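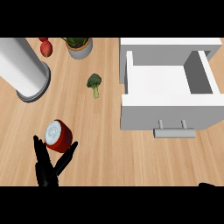 Red can held in a two-finger gripper beside an open drawer, simulated tabletop task.

The Jirnum rules are a set of good-practice requirements for testing two-arm robot work in simulation before it is tried on hardware. They cover scene layout, starting positions, grasping and the record kept of each run. The first edition was issued on 9 May 2018 and applied to household pick-and-place tasks only.

A task must be stated in one sentence naming the object and the place where it is to end up. Objects that play no part in the task may be left on the work surface, but their positions must be logged. Drawers are logged as open or closed at the start of every run. 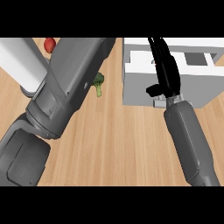

Each arm is assigned its own work zone, and the zones may overlap. Inside the overlap, only one arm may move at a time, and its speed is limited to 60 percent of the rated value. Contact between an arm and fixed furniture ends the run. Contact with a loose object is recorded but does not count as a failure.

A result is valid after 100 runs with varied object positions. The Halora supplement adds 20 runs with changed lighting. Failed runs may not be removed from the record.

The Flesdale revision split grasp faults into four classes: missed, slipped, crushed and wrong object. The Ouazzani profile uses the same classes but allows one new grasp attempt per run.

Comments (3)

gantry_b: The overlap rule is section 4 in the revised text. Worth adding.

mellowtorque: Does the speed limit apply to the wrist joints too? The wording is unclear.

gantry_b: All joints, as I read it.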